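Surface Wear and Cleaning in Everyday Materials
Course handout, Unit 8

Read this before the lab meeting. The unit deals with what happens to the surfaces of ordinary things when they are used, wiped, stacked and stored, and how to tell one kind of mark from another. It assumes you have done the reading on hardness from Unit 7. Bring the hardness table with you.

What counts as wear

Wear is the loss or movement of material at a surface caused by contact with something else. Staining is not wear. Neither is fading, though faded surfaces are often worn as well and the two get mixed up in condition reports. In this course we use three terms and keep them apart:

Scuff: a mark where material has been smeared, pressed or left behind on the surface. You usually can't feel it with a fingernail.
Scratch: a groove. Material has been pushed aside or removed, and a fingernail may catch in it.
Polish: a patch that has become shinier than its surroundings through repeated light rubbing.

Many household catalogs call all of these "scratches." When you read a product sheet, check whether it says how the marks were made. The Sendix sheet in your reader does. The Torres sheet does not, so its rating can't be compared with anything.

Transfer marks

A gray mark on a pale surface is very often a transfer mark. Something softer has rubbed against it and left a little of itself there. Aluminum is the usual culprit in kitchens, which is why white plates collect gray lines after a few years with cheap flatware or metal racks. The plate looks damaged, but the glaze underneath may be sound. 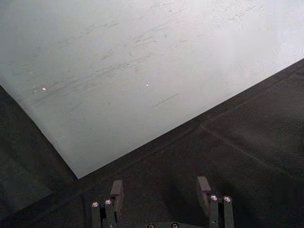
The test is simple. Take a damp cloth and a small amount of mild abrasive cleaner and rub a spot the size of a coin for 15 seconds. If the mark lightens, at least part of it was transfer. If it stays the same, write "not removed" and leave it at that. Do not keep rubbing until something changes — you will end up recording your own damage.

Direction matters too. Marks that all run one way suggest a repeated motion such as sliding in and out of a slot or being wiped the same way each time. Marks in every direction suggest handling or storage with loose objects. Write down the direction before you clean anything.

Light and angle

Most fine wear can only be seen when light comes in low across the surface. Straight overhead light fills in the grooves and hides them. For the lab we use one lamp, set low, and turn the sample under it a quarter turn at a time. A scratch that runs along the line of the light nearly disappears, and the same scratch turned across it shows clearly.

Matte surfaces scatter light and hide scratches fairly well, but they show polish badly. Glossy surfaces do the opposite. Students who grade only one kind of sample tend to get used to it and misjudge the other, so the lab set is mixed.
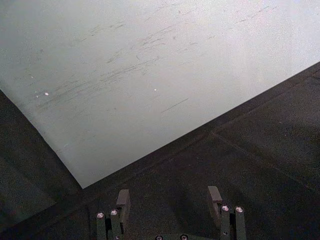 Record the lamp position on the sheet. In the December session two groups graded the same tile and came out two full grades apart, and the only difference anyone could find was the lamp.

Abrasives and grit size

Abrasives are graded by number, and a higher number means a finer grain. We use 800 grit paper for the standard scuff. It leaves an even haze on most plastics and almost nothing on glazed ceramic. Coarser paper cuts real grooves into plastic and makes the grades bunch up at the bad end, so please don't swap it in if the 800 runs out. Ask for more.

Household cleaners don't carry a grit number. Powdered cleansers vary from brand to brand and sometimes from can to can. Baking soda is soft enough for most uses. Cream cleansers sit somewhere in between. Melamine foam, sold as an eraser sponge, is an abrasive even though it feels soft, and it will dull a glossy plastic in a few passes. Most people are surprised by that one.

Lab procedure

1. Collect a sample tray and check the tile numbers against the list. The Noverix tiles are acrylic and the Misness tiles are glazed ceramic.
2. Wipe each tile with a dry lint-free cloth. No water at this stage.
3. Grade each tile under the low lamp, all four turns, and note the direction of any marks.
4. Clamp the tile and fit a fresh strip of 800 grit paper to the sanding block. Make 15 strokes with the block's own weight and no added pressure.

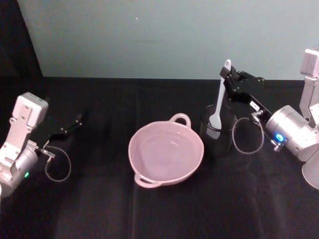 5. Brush off the dust and grade again. Do not look at your first grade until the second is written down.
6. Carry out the transfer test on one corner only.
7. Return the tiles to the tray in number order. Used paper goes in the bin by the sink.

The set has been in use for some time and now holds roughly 716 graded results, kept in the binder on the side shelf. You may use them in your write-up as long as you give the tile number and the term.

Plastics in the kitchen

Plastic bowls and utensils wear faster than ceramic or steel, mostly from cutting, scraping and the dishwasher. The inside of a mixing bowl goes first, low down, where the tool passes most often. The rim lasts longer unless the bowls are stacked. Softer tools do less harm. A silicone edge is far gentler than a metal one, though a silicone edge with a bit of dried sugar on it behaves like sandpaper.

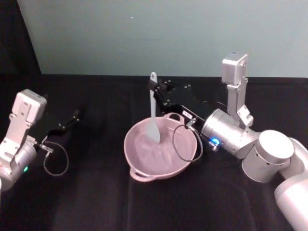 QUESTIONS FOR THE WRITE-UP

Answer all of these in full sentences, two pages at most.

Which of your tiles changed grade after the standard scuff, and by how much? Give the lamp position.

Did any mark lighten in the transfer test? Say what you think left it, and what you would need to check to be sure.

Choose one item from your own kitchen that is at least a year old. Grade it by the same method, name the kinds of wear you find, and say where on the item each one is.

Write-ups go in the tray outside the lab office by 8 in the morning on the due date listed on the course page. Late work loses one grade step.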